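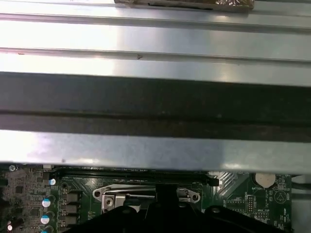
By Shabnam Magsi
Staff Writer, Cullodville Kids' Pet Pages
7 April 2024

How Does a Dog's Nose Work?

If you have ever walked a dog, you know that the dog decides when to stop. It stops at a fence post. It stops at a patch of grass that looks the same as every other patch of grass. Then it puts its nose down and stays there for a long time while you hold the leash and wait.

The dog is reading. It is finding out who came by, which way they went, and whether they were there this morning or yesterday. To understand how, you need to know what a smell is and what happens to it inside a dog's head.

What is a smell?

A smell is made of tiny bits of a thing that have floated off into the air. The bits are called molecules, and they are far too small to see. When you smell toast, molecules from the toast have gone up your nose. Warm things usually smell stronger than cold things because more of their molecules get into the air. That is one reason a dog gets so interested when dinner comes out of the oven.

Some smells float away quickly. Others stick to the ground, to shoes, or to tree bark and stay there for days, especially if the weather is cool and damp.

Inside the nose

When you breathe in, air goes through your nose and down to your lungs, and you smell it on the way. A dog's nose is built differently. Behind the nostrils, the air splits into two paths. Most of it goes to the lungs. The rest goes to a special area at the back of the nose that is used for smelling.

That area is full of thin, curly bones covered with damp skin. The curls give the smell molecules a lot of surface to land on. Tiny parts called receptors are waiting there. Each receptor picks up certain kinds of molecules and sends a message to the brain. Dogs have many more of these receptors than people do, and the part of the brain that sorts out smells is much bigger in a dog, compared with the size of the whole brain.

Look at the nostrils

Next time you are near a dog you know well, look at its nose from the front. Each nostril has a slit at the side. When the dog breathes out, the used air leaves through the slits. This pushes the old air off to the sides and helps bring new smells in. A dog that is sniffing hard takes several short sniffs every second.

A dog can move its nostrils separately, too. If a smell is stronger on one side, the dog can tell, and it turns that way.

Why is it wet?

A dog's nose makes a thin layer of mucus, and the dog licks it as well. Smell molecules stick to the wet surface. The licking also carries some of them into the mouth, where there is a second smelling organ in the roof, behind the front teeth. Dogs use it mostly to learn about other dogs.

A dry nose does not always mean that a dog is sick. Noses often dry out during a nap or next to a heater. If a dog's nose is cracked or sore, or has a lot of thick stuff running out of it, a grown-up should call the vet.

Dogs with smelling jobs

Some dogs are trained to find people who are lost. Others sniff bags at airports or search houses for bedbugs. The training starts as a game. The dog learns that one particular smell means a toy or a treat, and it looks for that smell again and again.

Smits is a beagle who lives in Soltham. He does not have a job, but he takes a scent class for pets. In his class, a cotton ball with a drop of clove oil is hidden in one of 8 boxes. When Smits finds it, he sits down and gets a piece of chicken. Beagles and bloodhounds are known for their noses, but any breed can learn this game. Mixed breeds can too.

Try it at home

You will need a dog, a grown-up, 5 clean cardboard boxes and some of the dog's usual treats.

Ask the grown-up to hold the dog in another room. Put the boxes on the floor in a row, open side up, with space between them. Drop a treat in one box. Bring the dog in and say "Find it." Stand still and don't point. When the dog puts its nose in the right box, let it eat the treat and tell it what a good dog it is.

After a few turns, move the boxes around. If that is too easy, fold the flaps over so the dog can't see inside. Stop after a few minutes. Sniffing is hard work, and most dogs will want a drink of water and a rest.

Words to know

Molecule: a very tiny bit of something.
Mucus: the slippery wet stuff inside a nose.
Receptor: a part of the body that picks up a signal and passes it to the brain.
Scent: another word for smell.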